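Badance Field Microscope Kit

Ever wanted to look a tardigrade in the eye while sitting on a log? The Badance is our favourite way into field biology – a proper compound microscope that folds down small enough for a daypack, built by the team at Trirel for students, rangers and anyone who can't walk past a rock pool. It weighs 279 grams, so there's no excuse for leaving it in the car!
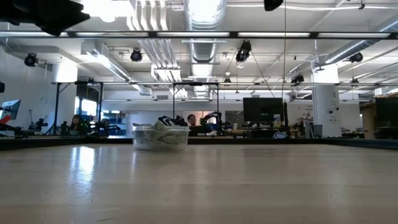 Pond water is where most people start, and it's brilliant. Take your sample from the weedy edge, let it settle, then use the pipette to draw from just above the muck. The kit comes with 14 blank slides and a box of cover slips, and you'll go through them faster than you think. Keep plenty of old cloths handy too (a clear tub like the one on the table is great, you can see when you're running low) and save the lens tissue for the lenses.

Fasil Asfaw took his to the Urnalari wetlands in February and came home with 68 sketches of diatoms, some of which have ended up in the colour guide inside the lid. Mared Ifans wrote the moss and lichen pages.

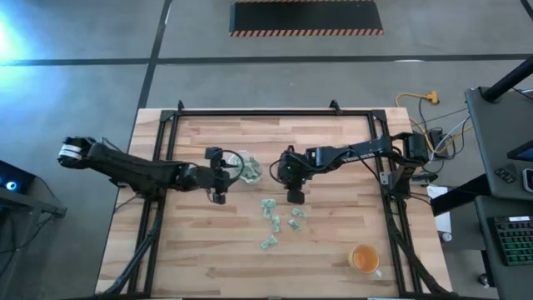 Butcher-block table with two black arms mounted on a frame.

Spare bulbs, slides and the Kahsay phone adaptor are sold separately. The adaptor fits phones up to 14 mm thick, case included.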